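Doblar para que quepa: la ropa de verano vuelve al cajón
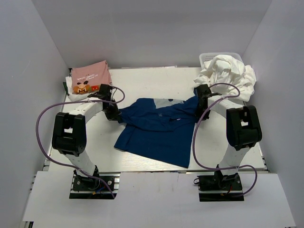
A finales de agosto los armarios llegan desordenados, con camisetas que han pasado dos meses entre la maleta y la silla del dormitorio. Doblarlas bien lleva poco tiempo si se trabaja sobre una superficie lisa y despejada en el centro. Conviene empezar por los hombros: con la prenda azul marino sujeta por ambos lados, el cuerpo cae hacia el borde de la mesa y la etiqueta blanca sirve de referencia para encontrar el medio. La camiseta rosa del dibujo, ya doblada, espera en la esquina del fondo.

En la tienda Dromedano, en el barrio de Gorau, recomiendan guardar las prendas en vertical. Un cajón de 50 centímetros de ancho admite así unas 61 camisetas finas en varias filas, siempre que todas tengan el mismo alto. Las estampadas se pliegan con el dibujo hacia fuera y se reconocen sin sacar las demás.

Los separadores de tela Lirix se venden en paquetes de 2. También valen las cajas de zapatos sin tapa, recortadas a la altura del cajón.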